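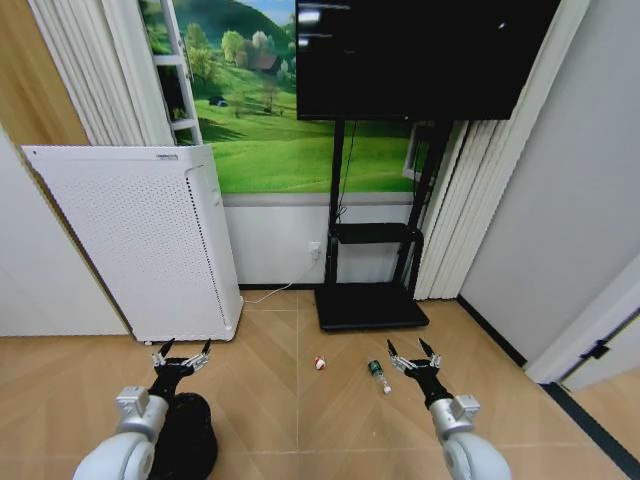

Both grippers open, with a green bottle and a small red-and-white object on the floor.

Planer Two-Arm Teaching Kit

With the Planer kit you show a task to the robot and you do not write any program. One person guides the two arms, by hand or from the remote control station, and the kit records the movement of every joint together with the pictures of the head camera. Picking up things from the floor is usually the first task which our customers want to teach, so the arms are delivered already set for low reach.

What is in the box

Two arms, left and right, with two-finger grippers
Head camera with bracket
Remote control station (two handles, one foot switch)
Karkis recording software, licence for 9 users
Cables and printed manual

Choosing the way of teaching

By hand: you hold the arm behind the wrist and lead it slowly. It is good for short movements and for the first day.

By remote control: you sit at the station and the arms follow your hands. We recommend it for objects with round edges, where the fingers must close at the correct angle.

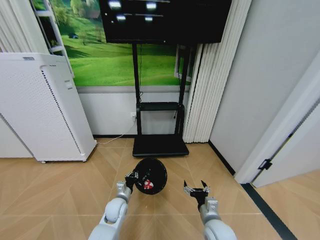
When only one arm is working, please keep the other one open and to the side. Its position is also recorded, and a quiet second arm makes the demonstration easier to learn from. If a grip is bad, press the foot switch and begin this part again. The earlier parts stay saved.

Technical data

Memory: 128 GB, enough for over 3000 short demonstrations
Station cable: 145 cm
Software language: English, French, Japanese

Delivery is from our stores in Flumham and Chiba. For a price or a visit, please write to Odette Aubert in the sales office.

Page updated 2025-09-23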